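Research > Manipulation > Prollier Technical Papers > Section 4

4.2 Scene generation and planner interface

Each episode begins from a rendered kitchen-like room in which a fixed arm faces a stone-textured counter. Object poses are drawn by the Hiltance sampler, which rejects any layout where two collision meshes lie closer than the finger clearance. Wall colour, light direction and counter texture are drawn separately, so that a change in appearance leaves the planning problem as it was. We kept 1814 of the 2094 layouts sampled.

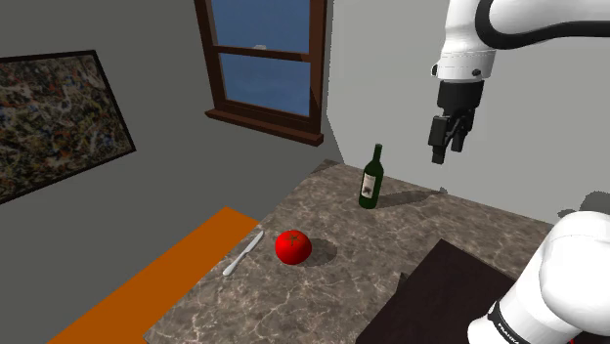
Figure 4. Simulated scene with a Franka arm, its gripper empty; a bottle, a tomato and a knife stand or lie apart on the counter.

The planner receives object poses from the perception module and never from the simulator state. Pose estimates are refreshed at 15 Hz and passed through the Tsao filter before any grasp is scored. If a path is not found within 17 attempts, the episode is marked as unsolved and the seed is stored. Cast shadows were left on in all runs, as earlier tests on the Borkley set had shown false edges near tall objects.

Shares: 15 | Comments (2)
© Prollier 2026 | Contact | Back to top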